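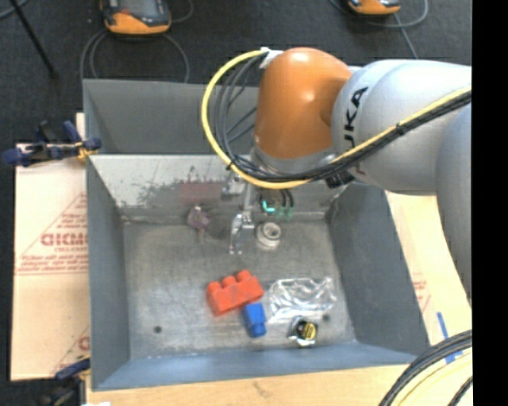

Why do we keep a mixed bin at all, if every thing in the house could have its own place?

Because sorting costs time too, and most people pay this cost in the wrong moment.

I have thought about this since May, when my neighbor Brigitta Wallner helped me to move my small repair shop from Plesard to Gakville. She is a very orderly person. In two days she put everything I own into 36 labeled boxes, with a list inside each lid. I admired it. Then I needed a short screw and a piece of tape, and I opened 12 boxes before I had both.

In my opinion a bin should be wide, low and without a lid. The walls should slope, so that small things slide to the middle and do not hide in the corners. Metal is better than cardboard. It becomes scratched, of course, and I do not mind this. A scratched floor means that things go in and come out again, and a storage place that stays beautiful is perhaps a place where objects are only waiting to be thrown away.

Brigitta does not agree. She says that a mixed bin is a decision you did not want to make, and she is partly right. I have seen bins which nobody emptied for years. The one in my old shop held nearly 432 pieces when we finally turned it over, and most of them belonged to machines I had sold long ago.

So I follow one rule now. The things in the bin must lie in a single layer. When one object begins to cover another, I take out the lowest one and give it a real place or give it away. This takes a few minutes in the evening, while the radio is on.

I still use her boxes for winter clothes, papers and the good dishes from Zosta, which I need only when guests come. For tools and small parts I want to look down once and see them all. Brigitta came last week to borrow a pair of pliers and asked me in which box they were.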